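Table Arrangements with Artificial Flowers
Handout for Session 9 — Small Vases
Evening course, Bruvstead Adult School
Prepared by Walter Urrego

Please read this handout before you come. In the last session we spoke about color, and today we speak about stems and the neck of the vase. Bring your wire cutter, a ruler and the vase you chose from the list.

1. The stems

Many students begin with the flower head, and I understand this, it is the pretty part. I ask you to begin at the bottom. With a plastic stem bundle, look first where the stalks come together and where they open. The tight part goes in the neck. The part that opens must stay above it, otherwise the leaves are pushed against the glass and they fold.

Side shoots can stay if they are above the neck. A shoot below this point you cut close to the main stalk.
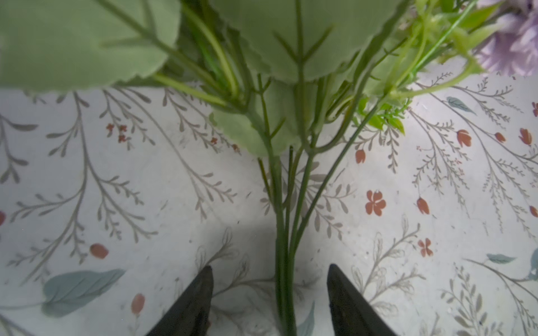

Large leaves with veins and a serrated edge usually come from the factory pressed flat. Bend each one a little at its base with two fingers. Do not bend in the middle, the fold stays visible forever. Pale sage leaves are quiet and can be big. Vivid green leaves should be small, or they take all the attention from a lavender or blue flower.

2. Proportion

For a table where people eat, I recommend a total height of 20 centimeters, vase included. Jairo Palomino, who teaches the other group, prefers taller. You may try both ways at home and decide.

3. Roses in one color

Choose three roses of the same family of color but not of the same opening: one bud, one half open, one open. Put the strongest one in the center and let another overlap it a little. Between the petals we add dry tones, for example beige or tan. They make a dusty blue look warmer, and they hide the place where the heads meet. 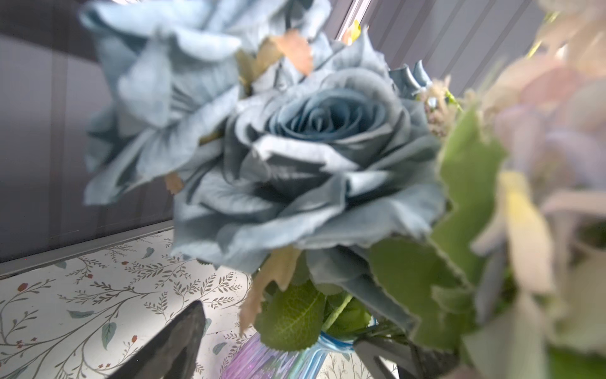

A small vase with a shiny or iridescent surface is already a decoration, so keep the greenery simple near the mouth. One long leaf hanging toward the neck is enough. If the vase tips over, put glass pebbles in it before you shorten any stem.

4. Homework

Make one arrangement with three main flowers. Write down the height, the width, and which leaf you removed last. Read page 69 in the Cárdenas book, only the part about necks and openings.

The Mekitlow shop keeps the pebbles for us until September. Ask for the bag of 287 grams, the bigger one is too much for this size of vase.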